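Home | Forums | Hardware | Log in

Gripper cam vs. marker gloves

trunden_rig: Comparing a Dengate hand-held gripper with marker-cube gloves plus a head view. Gripper first, then gloves on a clear round container.

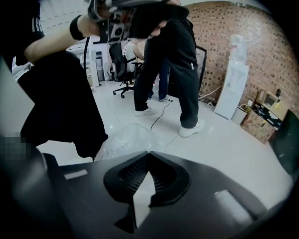
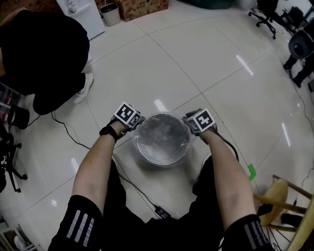 Re: Gripper cam vs. marker gloves

mokoena5: I'd keep the gripper. Cubes lose tracking once the wrist rolls past 49 degrees.

h_kjaergaard: Disagree. That depends on cube size and exposure. The cable hanging off the right glove worries me more.

trunden_rig: Exposure is fixed at 5 ms. I'll log 400 grasps with each.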